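Ristberg Film Society
Minutes of the programme meeting held on July 10, 2020

Present: Philomena Duggan (chair), Stelios Lambrakis, Tharushi Wickramasinghe, Alfredo Quiambao (minutes)
Apologies: Charalambos Tzavaras

1. Minutes of the last meeting
Agreed with one correction. The running time of the January thriller was wrongly entered under the title of the short.

2. Autumn season
Stelios had watched the three thrillers left on the list. He thought The Lodger at Akande was the strongest, though the ending gives itself away early on. Tharushi disagreed about the ending and asked for it to open the season. Agreed. The second slot goes to Plornadeck, subject to the distributor, Livex, confirming that a subtitled copy exists. The third title was dropped.

3. Screening fees
Livex has quoted 50 pounds a title for online showings with up to 20 viewers. Philomena to ask what happens if more people sign up -- last time this was not settled until the night. Balance in the account is 2505 pounds.

4. Programme notes
Notes to be kept to one side of paper and not to give away the plot. Tharushi will write the first set. Charalambos had sent word that he would do the second. 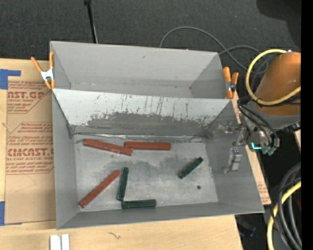 Red and green blocks in the grey bin.

5. Any other business
Alfredo asked whether talks after the film could start straight away, without a break. Left as it is for now.
Stelios still has 2 discs belonging to the society and will post them to Philomena.

Next meeting: date to be set once Livex has replied.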